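Why Do Some Front Doors Have a Folding Gate?

If you live in a house with a plain front door, you might be surprised the first time you see a metal gate in front of one. In many apartment buildings, in many parts of the world, a gate like this is normal. Some homes have a wooden door and a gate. Some have a metal door and a gate.

The gates that fold up are the most interesting kind. They have a few different names: folding gate, sliding grille, collapsible gate. They all work in much the same way.

How does it fold?

A folding gate is made of upright metal bars. The bars are joined by shorter pieces of metal. Each short piece is held on by a rivet, a kind of metal pin that does not come out. The short piece can turn on the rivet the way a scissor blade turns on its screw.

When you pull the gate shut, the short pieces swing and the upright bars move apart. When you push it open, the pieces swing back and the bars crowd together. A gate that covers a whole doorway can squeeze into a narrow stack at one side.

Many folding gates run along a track on the floor, and some have a second track at the top. Sand and crumbs get into the bottom track, so it has to be swept. If it isn't, the gate sticks and squeals.

Try it yourself: cut 6 strips of cardboard, all the same length. Cross them in pairs to make three X shapes. Fasten the middle of each X with a paper fastener, then join the tips of each X to the tips of the next. Pull the ends and push them back. Your cardboard gets longer and shorter just like the gate.

Why not just have a door?

A solid door keeps out people, noise, rain and dust. It also keeps out air. On a hot afternoon, a family may want the door wide open so that a breeze can blow through the rooms. With the gate locked and the door open, air gets in and strangers don't. Small children and pets stay inside, too.

A gate also lets you see who has come to visit before you unlock it. You can talk through the bars, and a neighbor can pass you a letter.

Parveen Sikder lives on the third floor of a building called Ormsby Court. Her gate is older than she is. "My grandmother opens the door at six in the morning and leaves the gate locked until we go to school," she says. "You can smell what everyone is cooking."

How does it lock?

Some gates have a lock built into the edge. Others use a latch and a padlock. The latch is a piece of metal that slides or swings across the gap, and the padlock goes through a hole in it. The padlock's curved bar is called the shackle.

The people inside need to be able to open the gate fast if there is a fire. Families should keep the key in one place that everybody knows, near the door but too far away to reach from outside.

What else is a gate good for?

Anything with bars is handy for hanging things. People put umbrellas, shopping bags and cleaning cloths on their gates. A wet cloth dries well there when air moves past it on both sides.

Looking after a gate

Metal gates can rust, above all near the sea or in rainy places. Rust starts where paint has chipped. Ximena Henríquez repairs gates and shutters, and she fixed 205 of them last year. She says most needed only a brush, some sandpaper, a little oil on the rivets and a new coat of paint.

Keep your fingers away from the crossing pieces when a gate is moving. They close like scissors and they can pinch hard. Hold the handle, and check that nobody smaller than you has a hand on the bars.

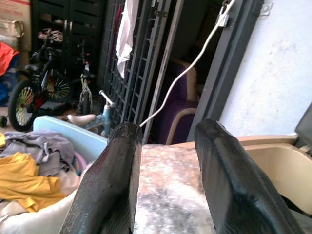

A grille gate beside an open doorway, with a white cloth hanging over the bars and a purple armchair inside.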